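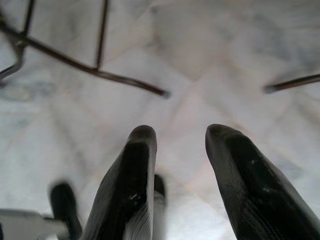 How did you get it to stop dropping things?

By making it wait. It has to hold still and look for a bit before it closes its fingers, and that's the whole method.

I gave that answer at the Viltanance open evening and watched the man's face fall. He'd wanted something with more maths in it. I wanted something with more maths in it too, I'd spent most of a year on the maths! But Fadime Bilgin had asked us to keep it plain for the public, and the plain version was that our robot dropped fewer things when it was made to dither.

I should say how we found it. I'd been running Malex (the arm, not a person, though my mum still asks after him) through the same pick-up task over and over, and the scores were dreadful. Seven drops out of nine, one afternoon. Then the network at our place went soggy, the way it does when everyone's on video calls, and every command reached the arm late. I nearly packed it in. I left it going while I went to shout at the router, and when I came back it had dropped two out of nine.

"Your router's cleverer than your code," said Fadime Dağdelen. We have both Fadimes in one office, so she's Dağ and the boss is Bilgin, and neither of them likes it.

"It's luck," I said.

"Then do it again."

So I did it again, with the network mended and the delay put in on purpose, and then with the delay taken out, and then with Dağ choosing which was which and not telling me. She kept her list in her coat pocket and went home wearing the coat. I had to wait till morning to find out, and I hardly slept.

It held up. The late runs were the good ones. Our best guess is that the wrist camera's picture settles once the arm stops swaying, and before that the poor thing had been grabbing at a smear. Bilgin read the results standing up, with her bag still on her shoulder, and asked why we hadn't tried it in the spring.

"Because it's slower," I said.

"Slower than picking it up off the floor?"

I didn't tell the man any of that. He took a leaflet and asked where the toilets were, and I pointed. Behind me Dağ had set Malex going for a little girl in a yellow anorak, who was leaning right over the rope.

"Why's it stopped?" she said.

"It's having a look," said Dağ.

The girl held her breath till it moved.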